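The Mokard planner now replans at 13 Hz, and the gripper controller runs in its own process. Grasp state comes from finger position and motor current only – no vision.
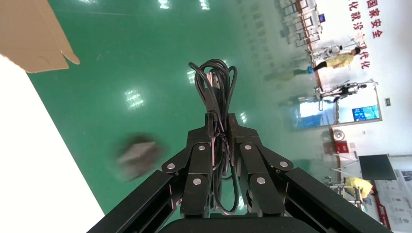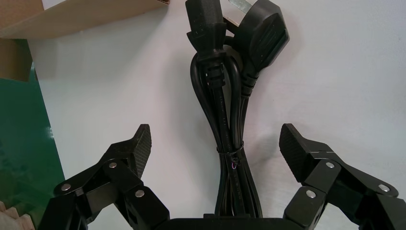
Cables are still the awkward case. A thin bundle gives barely any current rise, so the old threshold reported a miss on good grasps. I have added a 300 ms window and a slope test. Replaying 589 logs from April left 3 wrong labels, all on slow closes.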